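**Desktop computer (the inside of one)** – part of the Osunel home reference, hardware pages

A desktop computer is a box of parts that mostly plug into each other, and I've been opening them up for long enough that I forget how mysterious they look to everyone else. So I'll go through the main parts the way I'd talk you through them at my own bench – power first, then the board, then the chip.

## Power supply

The power supply is the heavy metal box with the label on it. It takes what comes out of the wall and turns it into the lower voltages the rest of the machine wants. Please don't open it! It can hold a charge after you pull the plug, and there's nothing in there for you to fix anyway.

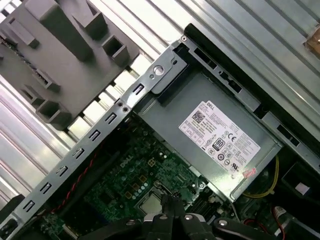
Efficiency is the other thing people ask me about. A supply with the 80 PLUS badge has been rated as wasting less power as heat, and I like having one in a machine that stays on all day (mine does).

## Motherboard

Everything meets on the motherboard: memory slots, power connectors, expansion slots and the processor socket. Boards in big-brand desktops, Dell's included, are often made to fit one family of cases, so check the shape and the screw holes before you buy a used one.
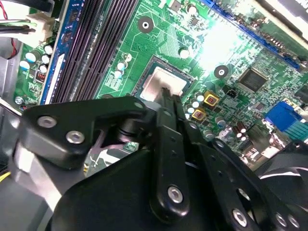 ## Case

I love a case that comes apart without a fight. The front bezel is usually held by plastic tabs, and you ease those out one at a time. Older tabs get brittle, and I've snapped more than 40 of them over the years.

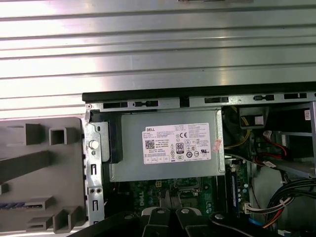 *Malou Þórarinsdóttir*

## Processor

Now for my favorite part. A desktop processor is a small square-ish package with a metal heat spreader on top, and it sits in the socket under a cooler. Hold it by the edges, match the corner mark to the one on the socket, and let it drop in with no pushing at all. Then clean off the old thermal paste and put on a little fresh stuff – a blob like a pea is plenty. 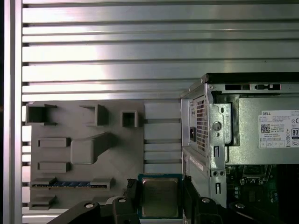

Başaran writes that the corner mark can be really hard to find on a worn chip, and that checking the notches along the edges works just as well. I've added that to my own routine.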